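Sofa and Cushion Care – Frequently Asked Questions

On this page we collected the questions which guests and owners send us most often about the sofas in the Arriaga apartments. If you don't find your answer, write to the housekeeping desk and we will add it.

Which cushions belong on the gray sofa?

Every living room with the light gray sofa has a set of patterned cushions on a cream background, with dark scrollwork and yellow flowers. Please keep them in the living room. They are decorative cushions and they are not made for sleeping. For sleeping you find pillows in the bedroom closet.

Where do I put the cushions when I want to use the whole seat?

Put them one on top of the other in the corner, between the armrest and the backrest. In this place they don't fall on the floor, and the rest of the seat stays free. It is not necessary that the patterns match when they are stacked.
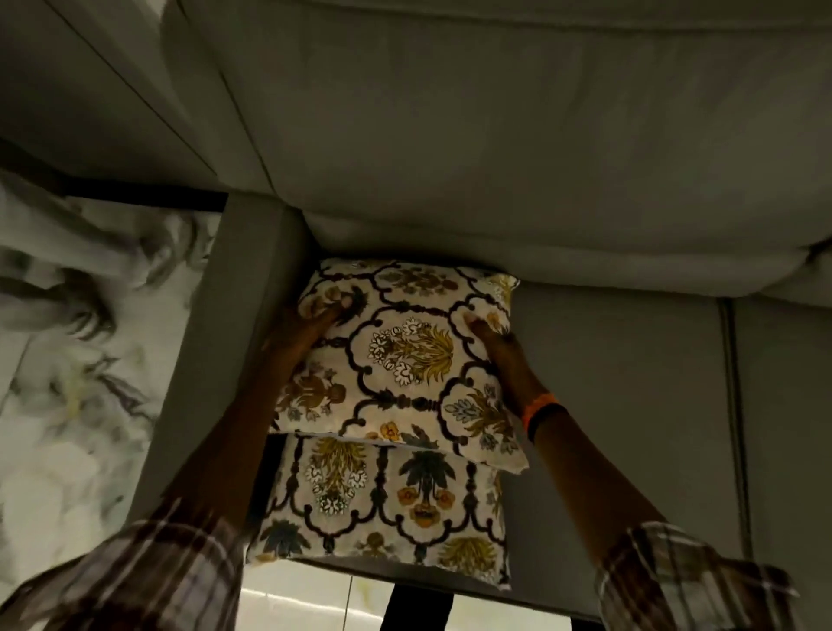

Answers by Natalia Orozco, housekeeping desk
With additions from Cirilo Huerta

Can I pull a cushion by its corner?

For moving it a little, yes. For carrying it across the room, better not. When you hold always the same corner, the fabric there gets wrinkles and after some months the seam begins to open. Take the cushion with both hands, one on each side.

The back cushion of the sofa looks wrinkled. Is it damaged?

No. The back cushions are soft and filled very full, and a few wrinkles in the fabric are normal. If you want it smoother, lift the cushion a little, shake it and let it go down again. Please don't iron the fabric on the sofa. One guest did this in April and the mark is still there.

Something fell into the gap between the seats. How do I get it out?

Put your hand flat in the gap and move slowly from the back to the front. If you don't reach it, lift the seat cushion at the front edge. Coins and keys usually go to the back, pens stay in the middle. If you lost something small and valuable, call us before you use the vacuum cleaner.

How do I make the cushion stand well against the backrest?

First shake it, so the filling goes to all four corners. Then set it on the seat close to the backrest and press with open hands in the middle, until the back side touches the sofa. Don't push with the fist, it makes a hole in the filling that stays for days. If the cushion slides forward again, the seat is probably not pushed fully in. 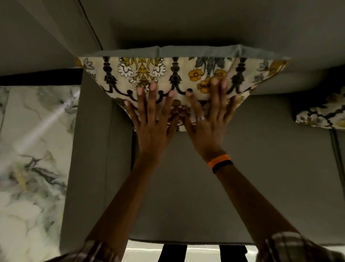 Page last changed: 17/12/2023

Can I wash the covers?

The cushion covers, yes, if they have a zipper. Turn them inside out, wash cold with a mild soap and dry them flat in the shade. The yellow in the pattern suffers first in the sun. The covers of the sofa itself you should leave to us – they are difficult to put on again and they can shrink.

I spilled coffee. What now?

Press a white cloth on the place and don't rub. Then use a little cold water, and press again with a dry part of the cloth. For oil or red wine, we have the Trudura cleaner at the desk and somebody can bring it to you. Please tell us also when the stain is small. After one week it is much harder.

Do I have to take off my rings when I arrange the cushions?

A plain ring is no problem. A ring with a high stone can pull a thread out of the printed fabric, so in this case take it off or be careful. If a thread is already out, don't cut it. We pull it back with a needle.

How often do you clean the sofas?

We vacuum them after each stay, under the seat cushions too. A deep cleaning is made 2 times a year by the company Skeltska. Owners who want an extra one can ask Consuelo Chávez, who makes the calendar.

My dog sleeps on the sofa. Is it allowed?

Yes, with a blanket under the dog. Blankets for animals are in the lower drawer of the hall closet. Please put the patterned cushions in the bedroom during this time, because hair stays very well in the print and we see it only later.

Can I buy the same cushions?

Many people ask this. We don't sell them, and the shop where we got ours has closed. Macario Aguirre at the desk keeps a short list of sewing workshops that make covers from your own fabric. Bring the measures of the inner cushion with you, not of the cover.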